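Stacking cups (tableware)

Stacking cups, also called nesting cups or nesting tumblers, are drinking cups shaped so that one can be set inside another for storage. The name covers everything from the heavy glass tumblers of cafes and canteens to the light plastic cups kept in a low cupboard for children, and it is the second kind, the small colored plastic cup of the family kitchen, that this article is mostly concerned with. They should not be confused with the graduated toy cups sold for babies, which go by the same name and come in a run of sizes from large to small, or with the cups used in competitive sport stacking, which have holes in the base to let the air through.

Shape and fit

A household stacking cup is nearly always a little wider at the mouth than at the foot. The slope of the wall is known in the trade as the taper, and a good deal hangs on it. If the taper is slight, the cups hold more for their height and look handsome on a table, but they go only a short way into each other and a pile of them soon grows tall and wobbly. If it is generous, the cups drop deep into one another and a whole set takes up hardly more room than a teapot, though each one is then rather narrow at the foot and easier for a small elbow to knock over.

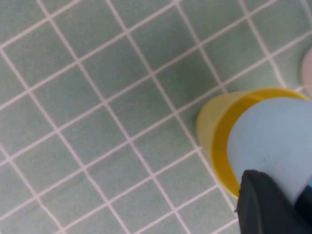
Cups of one size do not disappear inside each other, and a well-made pair is meant to leave some of the lower cup on show. The housewares writer Joon-young Min, whose long and affectionate essay on kitchen plastics appeared in July 2014, called this the "collar" and considered it the prettiest part of the whole arrangement. With a light blue cup set into a translucent yellow one, for instance, the collar is a crescent of golden yellow curving around the blue, stronger in tone than the pale outer wall of the same cup. Min also pointed out that a collar gives the fingers something to hold when the pair has to be pulled apart, and she had little patience with sets in which the rims sat flush.

Many designs have a small step or a few raised ribs on the inside wall, on which the upper cup comes to rest. These keep the two walls from touching all the way around, and they are the usual cure for sticking, described below.

Materials and color

Early plastic sets for the home were often made of melamine, a hard and rather brittle material with a pleasing weight to it. Polypropylene is now very common, being light and slow to crack, and polystyrene is used for cheaper and clearer cups. Thin walls in a pale tint will let a fair amount of light through, while the chalky pastels, powder blue and soft pink among them, tend to look more solid.

Assorted colors are as old as the plastic sets themselves. The Fellcombe nursery range was sold in a box of pastels with no two cups alike, so that each child at the table could keep to one, and Wikström followed with a set in which the colors could be bought singly to replace any that were lost. Taretti, whose tumblers were sold chiefly for picnics, went in for stronger shades and a thicker rim.
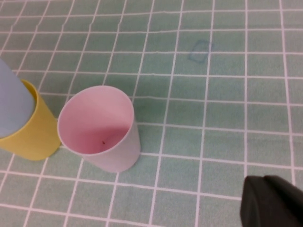
The Stukier tumbler, perhaps the best loved of these among collectors, stands 11 centimeters tall and was offered in 14 colors over the life of the line. The mustard and the pale pink were made for the longest time and are still easy to come by secondhand. A full stack of six measures 23 centimeters, and the original cardboard sleeve was cut to just that length, with a ribbon through the top to carry it by.

Sticking

Two cups put away wet can hold together with surprising firmness, as the film of water between the walls keeps the air from getting in behind. Warmth makes matters worse if the upper cup goes in cool and then swells. The old household remedy is to stand the lower cup in warm water and put a little cold water in the upper one, wait a minute or so, and twist gently. Prying with a knife scores the rim, and a scored rim is unpleasant to drink from ever after. Letting cups dry fully on the rack before they are nested saves the trouble altogether.

Storage and display

In a cupboard, short stacks are easier to live with than tall ones, and most families settle on twos and threes. On an open shelf or a table, cups are also put out singly in a row, where the colors show to better effect and a guest may take one without disturbing the rest. A patterned cloth underneath, checked or gridded, is a popular companion to plain pastels.
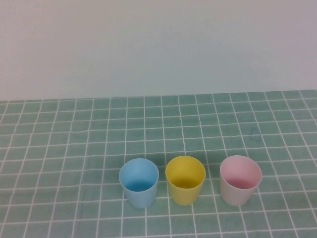 See also

Beaker (drinkware)
Melamine tableware
Picnic set
Tumbler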